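The Price of a Foxed Page

By Radomir Milošević
September

The owner of Clarken Books in Grarnport keeps the expensive stock in the back and the mistakes by the door. "The mistakes sell better," she says. She has more than 4000 volumes in a shop the size of a dentist's waiting room, and can find any of them except the one you want.

Her current trouble is a set of sermons, 2 volumes in calf, bought at a house sale in Nargate. The first has 337 pages. The second has rather fewer than it should.

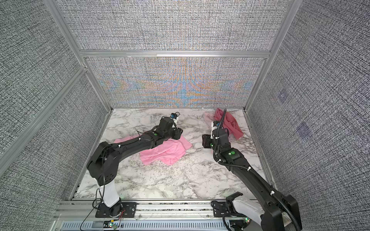
She took it home on a Tuesday without collating it, a thing she tells every new buyer never to do. "I was cold and there was a man behind me breathing," she says. The gap is in the index, so she has priced the pair at $200 and written "lacks some leaves" in very small pencil.

I asked whether small pencil was quite fair. "It's legible to anyone who deserves a discount," she said.
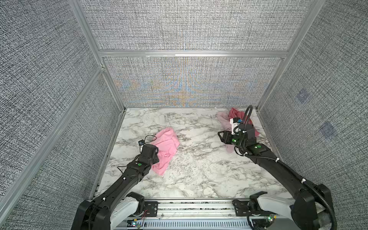 Asante, reached by phone, thought the pencil should be larger and the price smaller. He also wanted it noted that the calf had been rebacked, and badly, sometime in the last century.

She conceded the rebacking. The price stays until spring, when the sermons may move up by the door.

Recent items
Ex-Libris Plates: Leave Them In
A Short Quarrel About Dust Jackets
Nargate Book Fair: What Didn't Sell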